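How to Measure a Small Office Suite Before You Sign the Lease

I've rented office space four times now, and the first time I signed without measuring anything. The listing said 800 square feet, the agent said 800 square feet, and I nodded along like I knew what that looked like. Then my desks arrived. So now I bring a tape measure to every showing, and friends keep asking me to walk them through how I do it. Okay, let's do it!

What to bring

A 25-foot tape measure (the stiff kind that doesn't fold over when you stretch it across a room), a clipboard, graph paper, a pencil and your phone. A laser measure is great if you have one, but they get cranky about glass walls, so I'd still bring the tape. If you can drag a second person along to hold the other end, buy them lunch.

Step 1: Ask which square feet they mean

Before you measure a thing, ask the agent whether the number in the listing is usable or rentable. Usable is the space inside your own walls, the part you can put a chair on. Rentable is that plus your share of the lobby, the hallways, the restrooms and whatever else everybody in the building uses. You pay rent on the second number, and you work in the first one.

The gap between the two can be pretty big. At the Clanard building, where I looked at a ground floor suite in July, the listing gave one number and the agent gave me another in the elevator lobby, and both of them were right. Get both in an email. If the agent says "I'd have to check," that's fine, but don't go past the showing stage until they've checked.

Step 2: Sketch the suite first

Walk through once with no tape at all and draw the outline on your graph paper. It doesn't have to be pretty (mine look like a kid drew a castle). One square per foot works well for anything under 400 square feet, and you can go two feet per square if the place is bigger. Mark the doors and which way they swing. Mark windows, columns, outlets, vents, thermostats and any place where the wall jogs in or out.

Columns are what got me on my second lease. There was one fat column about where the conference table wanted to go, and I walked right past it during the tour because we were talking about parking.

Step 3: Measure wall to wall, low and high

Run the tape along the floor, right against the baseboard, and write the number on your sketch before you move. Don't tell yourself you'll remember it! Then measure the same distance again at desk height. In older buildings those two numbers can be off by an inch or more, and if you're ordering built-in counters you want the smaller one.

For an L-shaped suite, split it into rectangles, multiply each one out and add them up. Check that your rectangles don't overlap, which I have done, and which gave me a lovely and completely wrong extra closet.

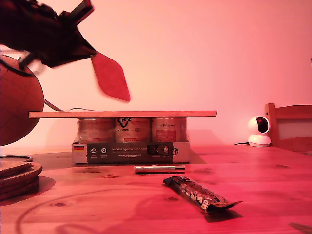 Step 4: Measure the way in

The suite can be perfect and your furniture still won't get there. Measure the front door, the suite door, the narrowest bit of hallway and the elevator, including the depth of the elevator with the doors closed. Doors should be measured as the clear opening, from the face of the open door to the stop on the other side, so you get a real number and don't end up with the width of the frame.

My friend Farzad Amini leased a place at Durnia with a gorgeous wide suite door and a tight right-angle turn just before it. His conference table came in two pieces, luckily. Mine never has.

Step 5: Look up

Ceiling height is easy to skip, and you shouldn't. Take it in at least two spots, and note where it drops for ductwork. If you're planning on tall shelving or those fabric phone booths everybody loves, you'll need the lowest number in that area and you'll need to stay clear of the sprinkler heads. Ask the building manager how much clearance they want, and write down what they say.

Step 6: Do a tape test

This is my favorite part. Bring painter's tape (ask first, most agents don't mind) and lay out your biggest desk on the floor, full size. Now pull a chair up to it and push back like you're getting up for coffee. Did you hit the wall? Could somebody walk behind you? I used to do all this on paper and it always looked roomier than it was. Pull the tape up before you leave so they'll let you back in.

Step 7: Do the math at home

Add up your rectangles and compare the total with the usable number from that email. A small difference is normal, since some landlords measure to the middle of the walls and some measure to the window glass. A big one deserves a phone call. At Agbenyega my count came out over 200 square feet short of the listing, and when I called they told me a storage room down the hall was included. Nice storage room, too, but I didn't want to pay office rent for it. We ended up taking it out of the lease and I signed a smaller one.

Keep your sketch, by the way. I scan mine and save it in the same folder as the lease, and I send a copy to the movers and to whoever's running the internet cable. When we moved into our current suite at Drirkora, the movers taped my sketch to the door and put every desk where it was supposed to go, except the one I'd drawn backwards.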